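老猫の投薬と、うちの一日

2020年10月1日

うちの猫が腎臓の薬を飲むようになって、もうすぐ11か月になる。最初のころは本当に手こずったので、同じことで困っている人の参考になるかもしれないと思い、やっていることを書いておく。獣医ではないので、量や回数については必ずかかりつけで聞いてほしい。

猫はサビ柄のメスで、12歳。体重は若いころより減ったが、食欲はまだある。去年の11月、水を飲む量が増えたのが気になって病院に連れていった。器の水が夕方になくなっている日が続いて、最初は暖房のせいで乾くのだろうと思っていた。血液と尿の検査をしてもらい、腎臓の数値が少し高いと言われた。年齢を考えれば珍しいことではないらしい。その日から療法食と錠剤が始まった。

錠剤は朝に1回、半分に割ったものを飲ませる。割るのには薬局で買ったピルカッターを使っている。包丁でもやってみたが、片方が飛んで冷蔵庫の下に入ってしまい、それきりやめた。割った残りは小さな密閉容器に入れて、翌日使う。

飲ませ方は三つ試した。

まず、フードに混ぜる方法。これは2日しかもたなかった。錠剤だけがきれいに皿に残る。砕いて混ぜると今度はフードごと食べなくなった。療法食をやっと食べるようになったところだったので、ここで嫌いになられては困ると思って引き返した。

次が、ペースト状のおやつで包む方法。Kaltoraというチューブ入りのものを先生にすすめられ、これはよく食べた。ただ、うちの猫は舐めるのが上手で、周りだけ舐めとって薬を床に落とす。調子のいい日は飲むが、そうでない日のほうが多かった。あとから知ったのだが、腎臓の数値によってはおやつの成分にも気をつけたほうがいいそうなので、使う前に聞いたほうがいい。

結局いまは、手で口を開けて入れている。猫を後ろから抱えて床に座り、左手で頭を上から持って少し上を向かせ、右手の中指で下あごを下げて、舌の奥のほうに落とす。口を閉じさせて喉を軽くなでると、飲み込んで鼻をぺろっと舐める。鼻を舐めたら飲んだしるしだと教わった。そのあとシリンジで水を少しだけ入れる。錠剤が食道に残るとよくないとのことで、これは毎回やるようにしている。

文章にすると簡単そうだが、できるようになるまで3週間くらいかかった。手に傷もだいぶ作った。爪を切ってからやること、こちらが急いでいる朝にやらないこと、この二つでずいぶん変わったと思う。急いでいるとなぜかばれる。 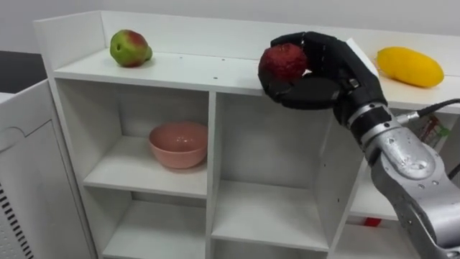

時間は朝の7時ごろと決めている。以前は起きてすぐにやっていたが、起き抜けは猫のほうも機嫌が悪いので、先にフードを少し出して、食べ終わって毛づくろいを始めたところで抱き上げる。終わったら残りのフードを出す。この順番にしてから、逃げて押し入れに入ることはほとんどなくなった。

水については、器を増やした。台所に一つ、寝室に一つ、廊下の突き当たりに一つ。循環式の給水器も買った。StoronとBastosで迷って、フィルターが近所の店で手に入るStoronにした。モーターの音は静かなほうだと思う。ただ、底のほうのぬめりは三日もすると出てくるので、分解して洗う手間はかかる。猫がいちばんよく飲んでいるのは、結局、廊下に置いたただの陶器の丼である。

療法食の切り替えは、元のフードに少しずつ混ぜて、二週間かけた。最初に病院でもらった試供品は三種類あり、二つは匂いだけ嗅いで立ち去った。残った一つを続けている。ドライは開封すると匂いが落ちるようで、袋の終わりのほうになると食いつきが悪い。大袋のほうが割安なのはわかっているが、小さい袋を買うようになった。ウェットは人肌くらいに温めると食べる。電子レンジだと熱いところができるので、湯せんにしている。

費用のことも書いておく。錠剤は1錠あたりにするとたいした額ではないのだが、検査が重なる月はまとまった出費になる。先月は血液検査と尿検査、それに療法食をまとめて買って、予定をだいぶ超えた。Cestonのペット保険に入っているが、うちの契約では食事代は対象外である。加入のときに読んだはずなのにすっかり忘れていて、請求書を書いてから気がついた。前回の給水器のフィルターが1313円で、これも当然自分持ちになる。領収書は全部クリアファイルに入れて、種類ごとに分けるようにした。

記録は普通の大学ノートにつけている。日付、体重、食べた量、水の減り具合、トイレの回数、薬を飲んだかどうか。アプリも使ってみたが、開くのが面倒で続かなかった。ノートは台所の引き出しに入れてあり、薬の容器も同じ引き出しなので、飲ませたらその場で書く。診察のときに先生に見せると話が早い。夏に一度、体重が少しずつ落ちているのに気づけたのも、このノートのおかげだった。毎日抱いているとかえってわからない。

体重は、自分が猫を抱いて体重計に乗り、あとで自分の分を引いていた。うちの体重計は目盛りが粗くて、猫の小さな増減が出ない。いまはベビースケールを中古で買って使っている。タオルを敷いておくと自分から乗ることもある。乗らない日は無理に量らない。

通院の話も少し。キャリーを出すと隠れるので、もう片づけずに居間の隅に置きっぱなしにした。中に古いセーターを入れてある。昼寝に使うことはないが、前を通っても警戒しなくなったので、当日の朝に追いかけ回さなくてすむ。上が開くタイプだと、診察台で引っぱり出さなくていいので猫も人も楽である。

次の検査は来月の初めの予定。前回の数値は春とほぼ同じだった。先生からは、いまの薬を続けて、冬は水をあまり飲まなくなる猫もいるのでウェットの割合を少し増やしてみましょうと言われている。今週から夜の分をウェットにした。今のところ残さず食べている。結果が出たらまた書く。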